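# Gultine opens its Sarndale workshop for a day of bench handling 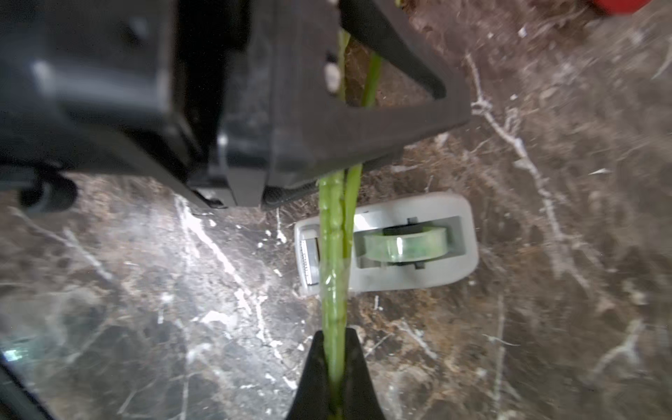

*Gripper holding green stems over a tape dispenser, Sarndale workshop.*

Gultine, which builds and programs small robot arms for growers and packers, held an open day at its Sarndale workshop in July. The firm showed bench tasks with soft or irregular items, all of them run on standard arms with two-fingered grippers. Attendance was 189 over the day, mostly from nurseries, cut-stem packers and the two colleges within driving distance.

The doors opened at 10 a.m. and the first run began half an hour later. Visitors were taken round in groups of 30 at most, a limit set by the floor space between the benches and the guard rail. Each group saw the same sequence: a tray-sorting task, a label-placing task and the stem-taping task, which drew most of the questions.

## Stem taping

The task is simple to state. Cut stems are brought together and held with clear adhesive tape, so that they can be moved later as one item. Packers do this by hand in a few seconds. For an arm it is awkward work. The stems differ in thickness and surface, they roll against each other when gripped, and the tape sticks to whatever it meets first.

Gultine uses a gripper with two opposed black fingers. The upper finger is triangular and has an open cutout through its middle. Milan Stevens, who led the demonstrations, told the second group that the cutout had been kept from an earlier design for lifting flat trays. It reduces the weight at the tip and leaves a gap through which the wrist camera can see part of the item being held. He added that a solid finger had been tried last winter and had made the grip harder to check.

The lower finger is a plain wedge. Its point goes in under the stems, and the two fingers close until the motor current reaches a set level. The level is low. Stevens said the usual fault in early trials was a bruised stem, and that the firm now accepts a certain number of dropped bundles as the price of avoiding it.

The tape comes from an ordinary desk dispenser with a serrated metal blade. Gultine considered a powered dispenser, which would deliver a fixed length on request, and decided against it for the present. Most of the small packers it works with already have hand dispensers on the bench, and the firm wants the arm to fit in with them. The drawback is that the angle of the pull matters. If the strip is drawn across the blade too flat, it stretches and folds back on itself.

## Results given on the day

A printed sheet was handed out at the bench. It listed 779 taping attempts made in the weeks before the open day, with the causes of failure sorted under 11 headings. The three most frequent were tape stuck to a finger, stem lost before taping, and tape not cut through. The sheet gave no cycle times. Asked about this, Stevens said the arm was a good deal slower than a person and that speed had not been worked on yet.

Several growers asked about stems with a rough surface. Nodes and ridges hold the tape away from the stem, so less of the adhesive makes contact. Gultine's current practice is to place the thickest stem first and press the tape against it, with thinner stems laid alongside. A visitor from Bidton who packs herbs suggested paper tape or a twist tie. Stevens replied that ties needed a turning motion which the present wrist could make only in part, and that paper tape was on the list to try.

There was also a question about the table. The demonstration was done on a dark, marble-patterned top with pale veins, and one of the college technicians wanted to know why a plain surface had not been used. The answer was that a plain surface gives better results than the arm would get in a real packing room. Clear tape is hard to pick out by camera on any background, and the firm trains on several tops, some of them patterned and some shiny.

## Control software

The arm is run by a program that Gultine calls Oh. It was described briefly in the afternoon session, with a laptop and a projector. Oh takes the camera pictures and the joint readings and produces the next short movement, then repeats the process. It is taught from recorded runs in which a member of staff guides the arm by hand controls. There is no fixed list of positions for the stems or the dispenser, so either can be shifted a little between runs.

The limits were stated clearly. The program does not know when a bundle has been taped badly, and a person has to look over the output. It has been taught on a small range of stems, all green and freshly cut. Dry or woody material has not been attempted. Neither has any bundle that includes flowers.

Two visitors were allowed to use the hand controls under supervision. Both found the approach to the tape harder than the grip itself. The controls give no sense of touch, and the operator has to judge contact by eye from the camera view.

## Next steps

Gultine intends to place one arm with a packer in the Sarndale area for a trial period. The site has not been named. The arm will work at a separate bench behind a rail, on bundles that would otherwise be made by hand in the quiet part of the afternoon, and the packer will keep a tally of rejects under the same headings as the printed sheet.

A shorter session is planned at Bidton for those who could not get a place. It will cover stem taping and label placing only. Copies of the results sheet can be had from the Sarndale workshop on request, and growers who want to send in stem samples are asked to write first with the variety and the usual length after cutting.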